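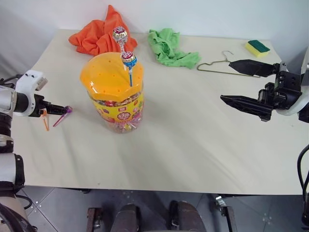 Lollipop jar with perforated lid, on the review table.

Product review: countertop lollipop jar
Category: Sweets and display

The Irnham office keeps a jar of lollipops at its enquiry desk and was asked to assess a replacement for the open tray used until July. The jar was bought at the ordinary retail price from Trandano and remained in use for 9 weeks.

Construction
The body is clear plastic, with a yellow printed label around the middle and an orange-yellow lid. Small round holes in the lid take the lollipop sticks, so that the heads stand upright above it. Wrapped sweets can be kept in the body and remain visible through the lower part, below the label. The printing on the label is bright and cartoon-like, and offices with a plainer style may wish to remove it. Ours came away cleanly after 30 minutes in warm water.

In use
Visitors found the jar easy to use. A lollipop can be lifted out with one hand, and the sticks of the makes we stock were held firmly. Thicker paper sticks from Nosero were a tight fit and had to be pushed in with some force, which bent 2 of them. The lid should be checked after each refilling, as it can feel closed when one side is still raised.

Cleaning
The body may be wiped with a damp cloth. The holes collect dust and sugar and need a small brush. The rough side of a kitchen sponge should not be used on the clear plastic.

Rating
Recommended for reception desks and small shops. Sites serving more than 60 visitors a day should consider the larger Rebelo stand.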